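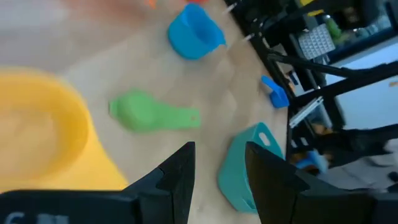

Melgate School Robotics Club
Report to the Drutby Fund, second half of the grant

The club met every Wednesday after lessons until July. We have 11 regular members, down from the autumn because of exams.

The arm is now used mainly for the kitchen sorting task, in which pupils guide it by hand to move measuring cups and spoons into a bowl. They recorded 103 runs this term. We kept 45 for training and set the others aside, mostly where the arm was moved too fast and the wrist camera picture blurred. Shufen Cheng has written a one-page guide on speed for new members.

Spoons remain the hardest item, as they lie flat and the fingers tend to slide over them. Hema Gowda's group is trying a lower approach angle.

Spending is within budget. The replacement motor cost £37 and came out of the repairs line. The second table has not been bought and we would like to carry that money over.

Ans Cuypers will run the club from September. Please send any questions about the accounts to Lucía Bravo.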